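Chapter 4
Cooperative Games and the Shared Table

In most board games, players compete and one of them wins. In a cooperative game, the players are all on the same side. They win together or lose together, and the game itself supplies the opposition through a deck of cards, a track, or a set of rules that makes things worse each round.

This chapter looks at how that opposition is built. We will use two published designs throughout. Fliltitz, by Meifang Deng, is a flood-control game played with a deck of 100 cards. Kaltach is a longer campaign game in which the results of one session carry over into the next. 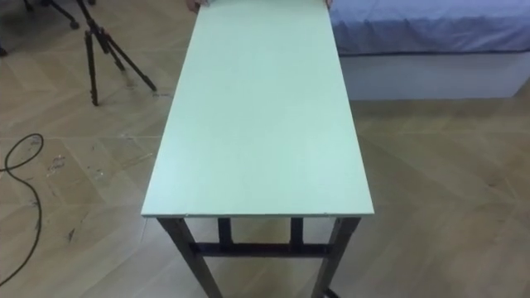

What makes a cooperative game difficult if there is no opponent?

The difficulty comes from pressure and limited information. In Fliltitz, each player takes two actions per turn, and then the deck adds water to the board. Players may discuss plans but may not show their hands.

4.1 The Threat Deck

A threat deck is a stack of cards that players must draw from at fixed times. Its size sets the length of the game. If four players each draw one card per round and the deck holds 40 cards, the game can last no more than 10 rounds. Changing the deck size is the easiest way to adjust difficulty, and designers usually try it first.
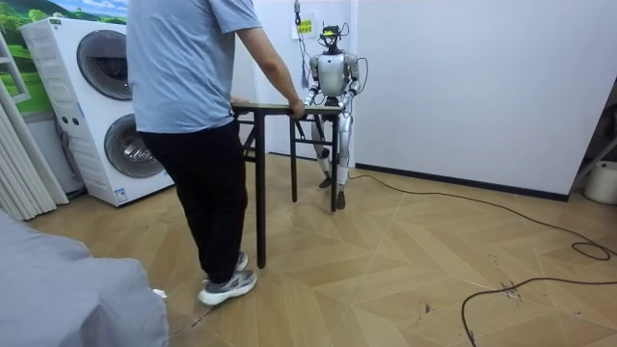
Figure 4.1 Two hands on the tabletop.

Maham Pirzada's early version of Kaltach used a single threat deck for the whole campaign. Test groups learned its contents by the third session and stopped being surprised. The published version divides the cards into small decks, one for each session, and seals the later ones.

Key terms: threat deck, shared loss, hidden hand, campaign

Before reading Section 4.2, review the discussion of turn order in Chapter 2.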